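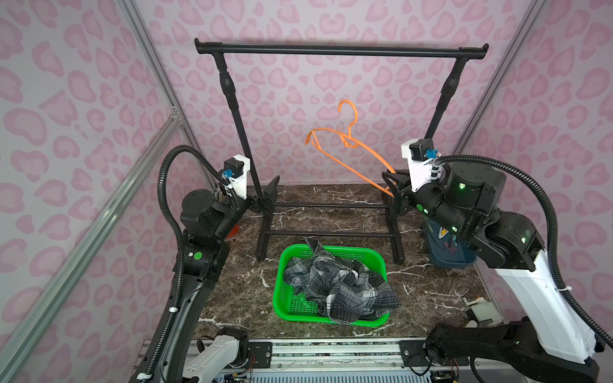 Drying washing indoors without a tumble dryer

Posted by fernlea_flat, 8 November 2019
2,894 views | 25 replies | 6 shares

We've moved into a first-floor flat in Wotley with no garden, no balcony and no space for a tumble dryer. There are two adults and a four-year-old, so the machine goes on most days. At the moment everything goes on a rack in the bedroom and takes two days to dry. The window is soaked every morning and there's a grey patch starting in the corner behind the wardrobe.

The letting agent (Agarwal, if anyone else has dealt with them) sent a leaflet telling us to open windows. It's cold and the window is over a bus stop. What do people do?

---

mossop
Dehumidifier. Put the rack in the smallest room you've got, shut the door and leave it running. We use our box room. A load that goes in after tea is dry by breakfast, apart from jeans and towels.

---

Tallboy77
Agree with mossop but don't buy a small one. I had one of the little desktop things and it collected an eggcupful a day. Get a proper compressor one. Mine is a Zutix and cost just under £200 in the July sales. Noisy, but I've got used to it.

---

pegbag
I don't agree that you need to spend that. Do a second spin before you take the washing out. Then hang shirts and tops on hangers straight from the machine, with a gap between each one. Air gets at both sides and there's far less ironing. Only socks, pants and towels go on the airer in our house.

Use plastic hangers for it. Wire ones can leave rust marks and bare wood sometimes stains.
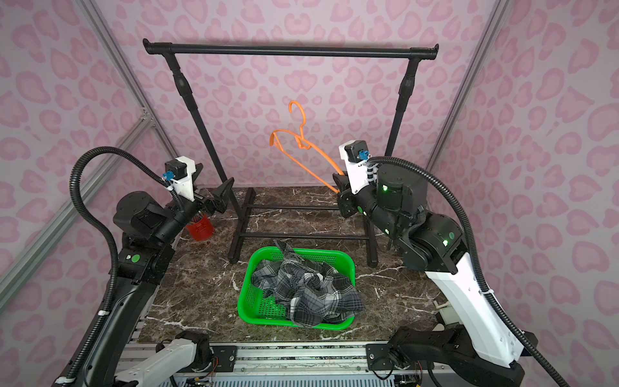
Orange plastic hanger and a black metal clothes rack.

---

mossop
Nothing wrong with a second spin, but the water still has to go somewhere. If it's in the air and the windows are shut, it ends up on the walls. Hangers don't change that.

---

pegbag
I didn't say they did. I open the window for a quarter of an hour twice a day. No mould here in nine years.

---

Tallboy77
What sort of house though? Ours is solid wall and the north side is always cold. My sister's place in Konville was built fairly recently and she can dry what she likes in it.

---

pegbag
Fair point. Mid-terrace, neighbours heating both sides.

---

fernlea_flat
Thanks all. It's a converted house and the bedroom is on the outside corner, so probably cold walls. Our bathroom has an extractor fan. Would it be better to dry in there?

---

dunnock
Yes, if the fan works. Hold a sheet of toilet paper up to the grille with the fan on. If it doesn't stick, the fan isn't pulling much and you should report it to the agent in writing. Keep the door shut and leave a small gap under it for air to come in. We put a tension rod over the bath for hangers and it's been fine.

Also move the wardrobe out from the wall by a hand's width. Clean the grey patch with a mould spray now, before it spreads, and take a dated photo of it first.

---

GreyMare
Has anyone mentioned a heated airer? I got one last winter and I'm in two minds. It dries the bits touching the bars and leaves the rest damp, so you have to keep turning things round. Better with a sheet over the top. I wouldn't buy another.

---

Tallboy77
We sent ours back. Sleeves were still wet the next day.

---

kettle_on
I like mine! Kids' clothes are small enough to lie flat on it. School shirts washed at six are ready for the morning. It wouldn't do for a double duvet cover – those go to the launderette.

---

dunnock
Launderette is a good shout for bedding and towels generally. There's one in Wotley behind the post office, or there was in the spring. You can do the wash at home and just pay for the dryer.

---

fernlea_flat
Tried the toilet paper and it dropped straight on the floor. I've emailed Agarwal. Wardrobe has been moved and the patch is bigger than I thought, so I've taken photos.

Going to do the second spin from tomorrow and look at second-hand dehumidifiers at the weekend. Does anyone know if the older Zutix ones have a hose outlet, or is it only the tank?

---

Tallboy77
Mine has a hose outlet at the back with a rubber bung in it. Can't speak for the older ones. Ask the seller for a photo of the back.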